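Desk Things: Staplers and Tape
Gradeo Kids > How Things Work
462 shares | 3 comments

How a stapler works

A stapler is a lever. Staples sit in a row inside it, and a spring pushes the row forward. When you press the top, a thin blade drives one staple through the paper. A metal plate bends its two legs inward. Long staplers give more push. Mini staplers hold fewer staples and join fewer sheets.

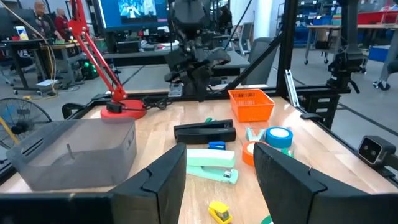 Pluko asks whether a staple can be used twice. It cannot. Once bent, the metal is weak and the legs will not go in straight.

Tape works without holes. One side has a sticky layer that grips the paper when pressed. Rolls can be stored on their sides in a clear bin, so the colors show.
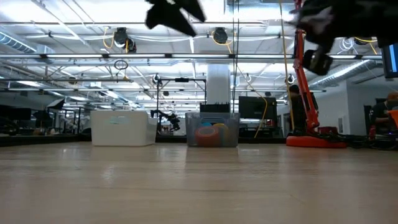
Words to know

Lever: a bar that turns on a fixed point.
Adhesive: a sticky material.

Related
Why Springs Push Back (149)
What Is Inside a Pencil? (644)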